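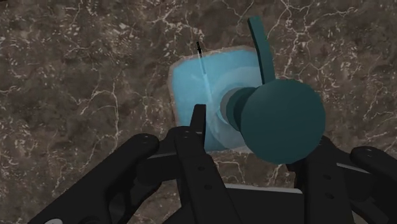 # The Town That Kept Its Quarry

The last block of brown marble left Kistunham in May, on a lorry so slow that children walked beside it to the edge of the town. I was told this by four different people, and each of them was one of the children.

The quarry had been open for 60 years. At the best time it gave work to 793 men and women, in a town where the school, the bakery and the football club were all paid for, in one way or another, by stone. Then the big buyers went to cheaper places, and the gate was closed with a chain.

What happened to such a town is usually a short story. The young people leave, the shops become flats, and the hole fills with rain. In Kistunham the hole did fill with rain. But a small group of cutters bought the old sawing hall, together with 1,397 slabs which the company did not want to transport, and they began to sell them one by one.

Lumturie Petkov was the youngest of them. She is now the head of the workshop, which is called Elletti after the street behind it, and she speaks about marble as other people speak about weather.

"Brown was out of fashion for a very long time," she told me. "Everybody wanted white. White is beautiful, but put a glass of red wine on it and you will not sleep."

Her customers are mostly people who repair old houses. They come for a window sill or a kitchen top, and they stay for half a day, because she does not let them choose from a small piece. They must walk between the slabs and look at the veins from both sides. Some find this annoying. One couple from Prornemero drove home with nothing, she says, and came back the next week for three.

The work itself is loud and cold. A slab is cut with water running over the blade, and the floor is never dry from autumn to spring. Polishing takes longer than cutting, and the edges are still finished by hand. Seventeen people are employed now — a small number beside the old one, but the apprentices' bench is full.

There will be an end to it, of course. The slabs in the yard become fewer, and the quarry cannot be opened again under the water. Petkov has started to buy back old pieces, from hotel lobbies and closed banks, and to cut them again for new rooms. The first load came from a hotel on Kos, and it still had the numbers of the doors written in pencil on the back.

She has not cleaned them off.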